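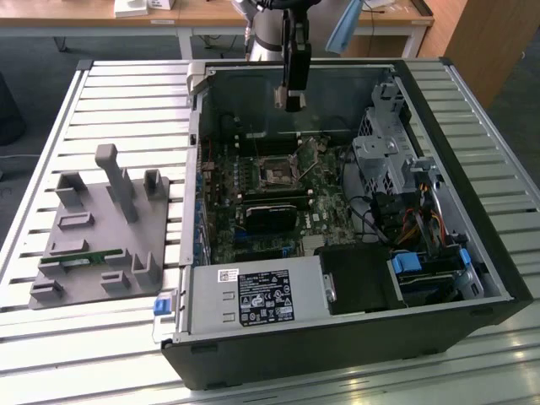 Cluvine sets aside money for second robot cell

2021-02-03

Cluvine, the computer refurbisher on McKinnon Road, will buy a second robot arm for its desktop teardown work this year and has put off replacing its shrink-wrap line to pay for it.

The company approved the purchase last week. The new cell will go beside the existing one, where an arm with a two-finger gripper works over opened desktop towers. Jobs there include work at the processor socket and moving small boards to and from a 3D-printed fixture plate next to the computer.

Two suppliers, Plasik and Ultum, have been asked for final prices. Both quotes must list the arm, gripper, camera and controller separately. Cluvine's first cell was bought as a package in November, and the company said it had trouble working out which parts fell under which warranty.

The budget also covers spare gripper fingers, a slatted metal table and 171 hours of setup and programming time. Fixture plates will be printed in-house – a separate plate is planned for each case style.

Cluvine expects 622 desktop towers from a school district contract this spring. It plans to run the first 100 through the existing cell before the second is switched on, and will use those results to settle the layout. Side panels will still come off by hand at both stations.

No jobs will be cut, the company said. Staff on the teardown bench will be trained to load and reset both cells.

Quotes are due at the end of the month. Delivery is expected 12 weeks after an order is placed, with floor wiring to be finished before then. A decision on the shrink-wrap line has been moved to next year's budget.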